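Boxes, again

We have been in the new apartment since March and I am still dealing with cardboard. I thought I would write down how I'm handling it this time, mostly so I can look it up before the next move.

The last time we moved I bought all the boxes new. They came flat in a bundle from Holtgate, and by the time I'd taped the bottoms I had used up a whole evening. This time I asked at the Reddy store near my work if they had any they were throwing out. They did, and they let me take as many as would fit in the car. I went back on Tuesday and got more.

Used boxes are fine for most things. I check the corners first and press on the bottom with my hand. If it gives, it goes in recycling. Old tape I leave alone unless it's lifting — pulling it takes the top layer of paper off and the new tape won't stick there. Printing doesn't matter to me. I write the room on a plain side with a marker, and on a second side too if I have the patience.

Books went in the small ones. I have up to 200 of them, fewer after I took two bags to the library sale. Winter coats and bedding went in the big ones. The dishes got the only new boxes I paid for, and I wrapped them in towels and the newspaper my neighbor saves.

What's left now is the stuff I never unpacked: cables, picture frames, a Viltari lamp with no shade, and a folder of manuals for things we don't own anymore. I'm opening one box a night after dinner. Some nights I open it, look in, and close it again.

The flattened ones are behind the bedroom door. I was going to get rid of all of them, but I'm keeping the sturdier ones for storage in the hall closet. They stack well enough if the heavy ones go on the floor. The rest go out with the recycling, which gets picked up early here, so I have to carry them down the night before. 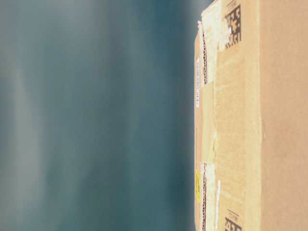

Old tape, torn.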